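From: Hurmont sim team
To: follilano-users
Date: May 2, 2026
Subject: Re: Tray packing numbers

> Does the Pludisov planner still stall when the parts
> are close to the tray wall?

Less than it did in January. Same table and tray as before, new approach step. Renders:

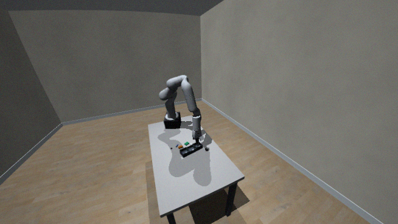
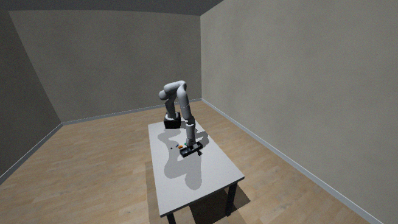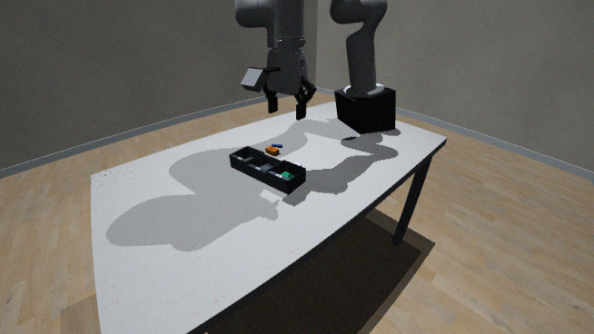
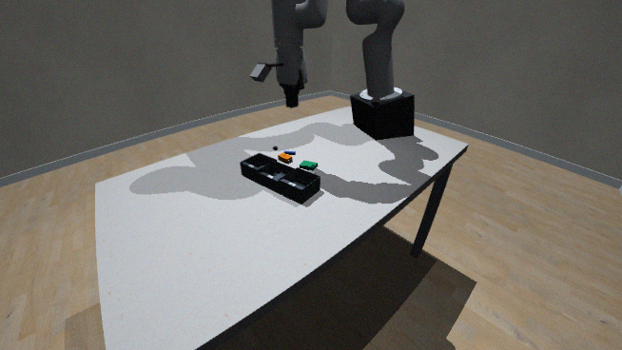 Simulated arm and compartmented tray, one setup.

We ran 346 episodes and 40 stalled, nearly all on the way down. The change is small – the planner now scores 3 approach angles and drops any that bring the wrist too near the wall. Planning takes 2 times as long. I have not tried it on the Horrocks scenes yet. The config is in the Follilano repo under tray_pack.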